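Storing crisp tubes on a shallow shelf
Snacks and Dry Goods board

lanilow_s
My larder shelf has 268 mm of clear height and the tubes won't stand with the riser fitted. Does laying them on their sides break more crisps than standing them up?

Pugh400
Yes. Upright, the stack sits square on its base. On its side every crisp rests on its edge. Take the riser out.

lensa_b
Disagree. I keep mine sideways and see no more crumbs than before. Dropping them does the damage. Purple one, spicy crayfish flavour:

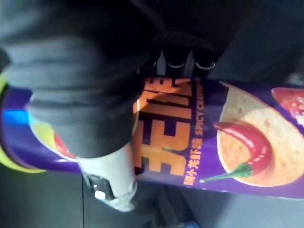 Spicy crayfish tube, on its side. Yellow rim at the left.

Pugh400
One household is not a test. Same flavour, same batch, half each way, then weigh the crumbs.

gernach
Sideways is fine if they can't roll. I glued a strip of beading along the shelf front — 500 mm length, trimmed to fit. Is the crayfish one hot?

lensa_b
Mild to me. There is a red chilli printed over the crisp, so others may differ.

lanilow_s
Beading it is. The riser stays, it holds the tins.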